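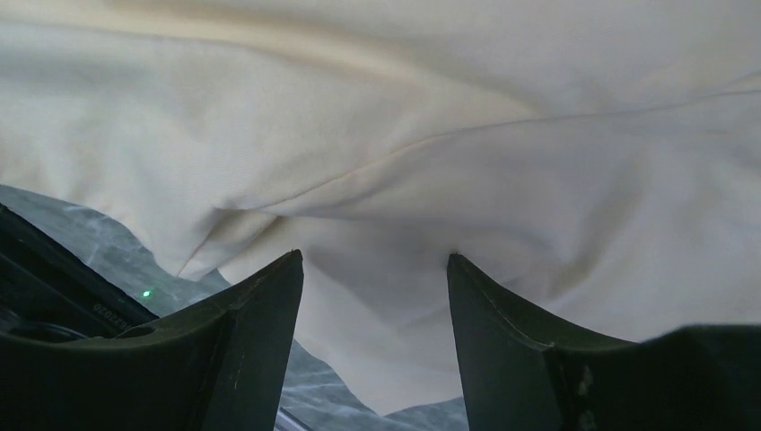

Carola Oltmanns
I wouldn't pay extra for the "new drive" option on any of these refurbs until somebody shows me a SMART readout taken before the seller got his hands on it. The number you posted tells me what the drive's firmware says today. It doesn't tell me where the drive was last year.

tinfoil_toast
OK, so that's the kind of answer I was afraid of. For people who skipped page one: I bought a refurbished Wurnholm mini PC from Privero, with the 2 TB drive upgrade, which the listing called "new, fitted by our technicians." I paid 204 dollars for the whole thing, shipped. Drive says 23 power-on hours and 185 power cycles. Is that combination normal or not?

Rüdiger Eichhorn
It can be normal. A refurb bench powers a machine up and down a lot. Firmware update, memory test, image the drive, boot it, find the Wi-Fi card isn't seated, shut down, boot again. If they use an automated test that loops cold boots you can get a silly number of cycles in a very short time. I've seen it on machines I have no reason to distrust.

Carola Oltmanns
185 of them, though? On one unit, in a box that sells for that price? Who is paying for the bench time?

Rüdiger Eichhorn
A script is. Nobody has to stand there.

Carola Oltmanns
Then Privero should say they run a cold boot loop. They say a great deal on that page about their process and there's no mention of one.

mossbank
Look at data written before you two go any further. If it's a fresh drive with one Windows image on it you'd expect a small number. If it's full of terabytes with 23 hours on the clock then the clock is wrong and you can all go home.

tinfoil_toast
How do I see that? The utility that came on the machine shows health "Good" and temperature and not much else.

mossbank
Don't use the one that came on the machine. Boot a Linux stick, install smartmontools, run smartctl -a on the drive. If it's NVMe you want the line that says Data Units Written. smartctl puts the converted figure in brackets right next to it so you don't have to do any math. Also paste Unsafe Shutdowns and the Percentage Used line.

Carola Oltmanns
And Available Spare. And the model string, exactly as it appears, with the firmware version. Black out the serial if you want, but check it yourself with the drive maker's warranty page first. That's the one thing in all this the seller can't easily dress up.

quietfan_dave
I have three Privero boxes in the office, two Wurnholms and a Rajput. All fine. I think people on here assume everyone's a crook. If the machine works and the drive says Good, use it and keep backups like you should be doing anyway.

Carola Oltmanns
Dave, did you check the drives in yours?

quietfan_dave
No, why would I? They work.

Carola Oltmanns
Then I don't see what they tell us about the drive in this one.

quietfan_dave
They tell us the company sells working computers for not a lot of money. I'd call that relevant.

mossbank
It is relevant, just to a different question. He paid extra for new. A used drive that works fine is still not what he paid for.

tinfoil_toast
Right, got it running from the stick. Model string says MELLANCE M2 and a bunch of digits. Percentage Used 0%. Available Spare 100%. Unsafe Shutdowns 2. Data Units Written comes to under one terabyte, though the figure looks a bit high to me for a drive with only an operating system on it. Haven't done the warranty page yet.

Rüdiger Eichhorn
That looks like a new or nearly new drive to me. A wiped data center pull wouldn't sit at zero percent used with full spare.

Carola Oltmanns
Unless the counters were reset along with the hours. You can't use one field to vouch for the field next to it when the same tool would clear both.

Rüdiger Eichhorn
Sure, and then why leave 185 power cycles showing? If you have the tool to zero the log you zero all of it. Somebody faking a new drive would hardly stop halfway and leave the one number that makes buyers start threads.

Carola Oltmanns
Fair. I'll give you that one. I still don't like how vague the listing is.

mossbank
My guess is somewhere in between. Mellance sells to system builders in bulk, and drives get swapped from one test machine to another before they end up in a customer's box. So it might have been the bench drive for a week. Technically never sold to anyone, which a seller would probably call new. Whether I'd call it new is another matter. It would also explain the writes, if they imaged it several times over.

quietfan_dave
So it's new.

mossbank
It's open box, at best.

tinfoil_toast
Did the warranty page. It recognizes the serial but says "Please contact your point of purchase," no dates. Is that bad?

Rüdiger Eichhorn
That's typical for an OEM drive. It was sold to a builder, so the drive maker owes you nothing and Privero has to cover it. Read what you got from them. If it's the usual refurb cover then the drive likely falls under the same terms as the rest of the machine – and those are short.

Carola Oltmanns
Which is the part I'd complain about. An end user buying a "new" drive reasonably expects a new drive's warranty. Ask them in writing how long the drive is covered and by whom, and ask what testing it went through before it was fitted. Two questions, one email. Don't accuse them of anything, you haven't got the evidence for it.

tinfoil_toast
Sent. Will post what they say.

hexnut
Can I hijack this for a second, does smartctl work on the Rajput models? Mine has the storage controller in RAID mode and the drive doesn't show up at all from the stick.

mossbank
Switch it to AHCI in the BIOS, boot the stick, read the drive, then switch it back before you start Windows again or it may not boot. Write down what it was set to first. And if BitLocker is on, have your recovery key handy before you touch anything in there.

tinfoil_toast
Privero answered. Quoting the useful bit: "The drive was supplied to us as new stock. Each system undergoes multiple start-up tests. Drive upgrades carry the same warranty as the system." I asked how many start-up tests and got the same paragraph back again.

Rüdiger Eichhorn
Consistent with a boot loop.

Carola Oltmanns
Consistent with nearly anything. "Supplied to us as new" is a statement about their supplier. I'd ask for a partial refund on the upgrade and see what they offer, and if they offer nothing, decide whether it's worth sending back while you're still inside the return window.

quietfan_dave
Or keep the computer.

tinfoil_toast
I'm leaning toward keeping it and asking for some money off. Going to run the long self-test overnight first, and I'll note the hours before and after to see if the counter moves like it should.

mossbank
Good idea. Some firmware doesn't count time in low power states, so if it comes up short don't panic. Post both readings.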